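Checking a Viral Claim About Kendon Traffic Cameras

1. Claim
A shared post said Kendon fines drivers going 5 mph over the limit.
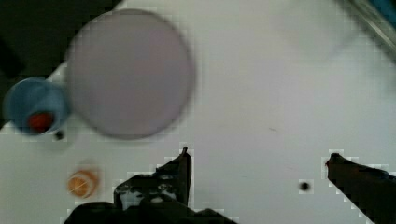

2. Method
We coded 406 copies of the post by wording and date.
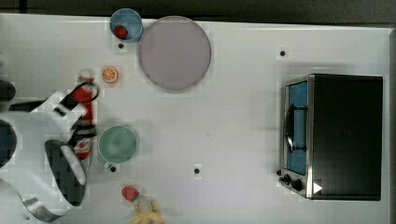
Garkamell objected that copies with edited captions should form a separate group. We split out 70.

3. Result
The city code sets a higher threshold. The claim is false. 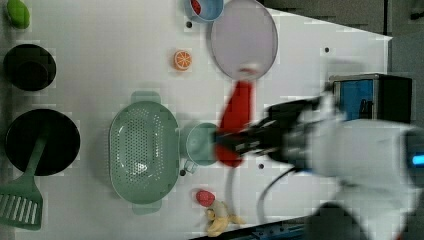
Page last changed: May, 4:10 p.m.

The Londness archive held 1025 comments, coded by the same rules.
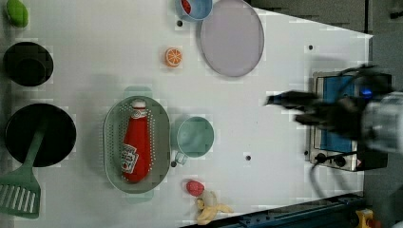 Comments citing the code were tagged separately.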